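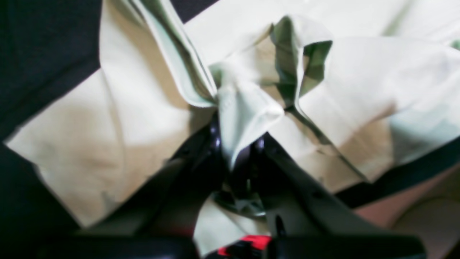
Eating Out > Plumville > Asta > Questions

Questions we get at Asta, with answers

Do you take reservations?
For parties of five or more, yes. Everyone else waits at the bar, where the olives are free and the stools were chosen by someone with very short legs. Fridays are the worst. If you turn up at 5:30 you'll walk right in and eat with the toddlers.

What kind of food is it?
Dumplings, mainly. Uriel Palacios, who owns the place and cooks most nights, grew up on one kind and married into another, so the menu has both and they don't always get along. There are noodles, a cabbage salad people are oddly loyal to, and a roast chicken for the relative who "doesn't do dumplings."

Which dumplings should I order first?
The pork and leek, pan-fried. After that, the mushroom ones in broth. The potato and dill come from the Sarkidby side of the family and are heavy enough to end an evening, so order them last or split them.

How big is a portion?
Six to a plate. Two plates and a salad will feed a normal person. We've stopped guessing what a normal person is when the high school swim team comes in.

Is there anything for vegetarians?
Nearly half the menu. The broth is vegetable stock and always has been. The frying pans are shared with the pork, so tell your server if that matters to you and we'll steam yours instead.

What about gluten?
The wrappers are wheat. You can have the chicken, the salad without the crispy bits, and rice. We tried a gluten-free wrapper in September and it had the texture of a wet envelope. We may try again when the kitchen has forgiven us.

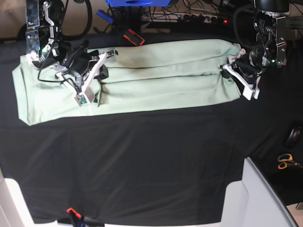 How hot is the chili oil?
Hotter than the color suggests. Start with a few drops. The jar on the table is the mild one, and the one you have to ask for is the one Uriel makes for himself.

Can I buy the chili oil to take home?
Yes, at the register, in 200 ml jars. Keep it in the fridge and use a clean spoon. It also goes well on eggs, and less well on white shirts.

Do you sell frozen dumplings?
Bags of 37. It was supposed to be 36, but the first label had a typo and customers started counting. Cook them straight from the freezer. If you thaw them first you'll have one large dumpling.

Where do I park?
Behind Aquino Hardware after six, any space without a name on it. Before six they'd like you to buy a hinge or something.

Can I bring my own wine?
Yes, for a small corkage fee. We have four wines of our own, two of which we'd recommend.

Are you open over the holidays?
We're closed Wed 14 December for a private party and then open as usual until Christmas Eve, when we shut at three. Frozen bags for Christmas need to be ordered at the counter. Phone orders get written on the back of something and lost.

Do you have high chairs?
Two. One of them squeaks.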